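Garton G4 Finger Link Service Kit

Safety notice 11 Sep 2026: applies to all G4 two-finger grippers supplied with original link screws

Stock status: in stock, Storumura warehouse
Sold as: one kit per gripper
Suits: Garton G4 and G4-L
Does not suit: Garton G2, any Nesden gripper

What went wrong

A customer running a G4 on a board handling cell reported a dropped part and a finger that would not close fully. One of the link screws had backed out far enough to foul the plate beside it. The controller kept reporting a closed grip, and the arm carried on with its program until an operator pressed the stop.

We stripped the returned gripper and two more from our own bench. The thread-locking compound on the original screws had been applied too thinly. Under repeated short strokes the screws can loosen, starting with the joint nearest the fingertip. No one was hurt, but a loose finger can drop or throw a part, so please treat this as a safety matter.

What's in the kit

Replacement link screws, pre-coated
Replacement joint bushings
Hex key
Paint pen for witness marks
Printed fitting sheet

Before you fit it

Stop the cell, isolate power and lock out. If the gripper is holding a part, support the part before releasing the fingers. Do the job with the arm parked low and the fingers clear of the fixture.

Replace the screws one joint at a time. Don't reuse the old ones, even if they feel tight. Let the coating cure for 4 hours, then draw a witness mark across each screw head and the link. Run 500 open and close strokes with no part in the fingers and check that every mark still lines up.

Service interval

Inspect the witness marks every 2,000 operating hours, or after any collision. The older manual gives a longer interval. Please disregard it. The corrected manual will be posted in October.

If a mark has moved, take the gripper out of service and contact us. Retightening a screw that has moved breaks the coating and is not an approved repair. 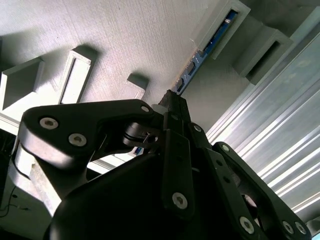 Can I keep running the cell until my kit arrives?

Only at reduced speed, with the guards closed and the screws checked by hand, under lockout, at the start of each shift. If any screw turns, stop using the gripper.

Ordering and returns

Registered G4 owners get the first kit free of charge. Have your gripper serial number ready. Orders from Chávez Automation resellers go through the reseller. Send failed grippers, unopened, to our service desk, attention Chiharu Morikawa, with a short note on the program being run when the fault occurred.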